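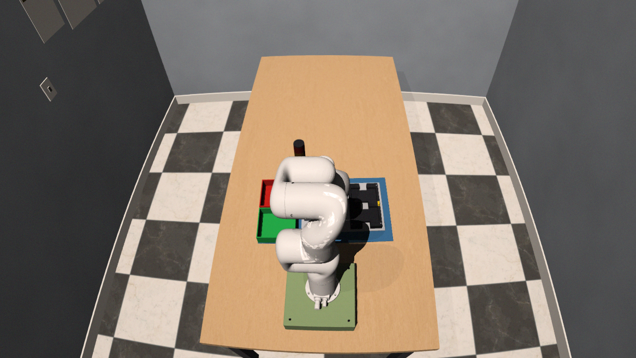
Why does an oiled table top go patchy a few months after it was finished? In most cases the oil went on too thickly and was left too long before the excess was wiped off. Oil sitting on top of the grain cures at a different rate from oil that has soaked into it, and the two areas then wear differently.

I have refinished three tables now and made this mistake on the first. These are my notes on method, mainly so that I stop looking up the same things.

Preparation. Sand with the grain, starting at 80 grit if there is an old finish to remove and 120 if there is not. Finish at 180. Going finer than that closes the surface and reduces how much oil it will take. I tried 320 on the Rosenthal table (a second-hand dining table, named after the street it came from) and the first coat barely went in. I had to go back to 150 and start again.

Vacuum, then wipe with a cloth dampened with white spirit. Water raises the grain. Some people do this deliberately and sand back afterwards, and on softer timber I think it is worth the extra evening. On beech I could feel no difference.

Coat weight. My top has an area of 1.9 square metres. The first coat used 265 ml in total, less whatever stayed in the cloth. The second used far less, and the third was hardly more than a wipe. If the second coat takes as much as the first, the first was probably too thin.

Work in strips along the full length of the table. Apply, wait 15 minutes, wipe off everything that will come off, then wipe again with a clean cloth. Rounded ends and edges need more attention, as the end grain drinks oil and then lets some of it back out an hour later. Those beads set hard if they are missed. I check at one hour and again at three.

Drying. The tin says 12 hours between coats. In November, in an unheated back room, it was nearer two days. The test I use is a dry white cloth rubbed firmly on the underside of the overhang, where I always put a sample patch. Any yellow on the cloth means it is not ready.

Used cloths must be laid flat outdoors to dry, or soaked in water and put in a metal tin with a lid. Oily cloths left in a heap can heat up and catch fire without any flame near them.

Repair. This is the main argument for oil over varnish. A ring mark can be sanded locally at 180, feathered out by a hand's width and re-oiled the same evening. Uliana Hrytsenko wrote to ask whether the repaired area stays lighter. It does for several weeks on pale wood, then evens out if it gets the same daylight as the rest.

I have not tested hardwax oil on a full top yet. I have one offcut coated with it, standing under a mug.

Last updated: 17/02/2020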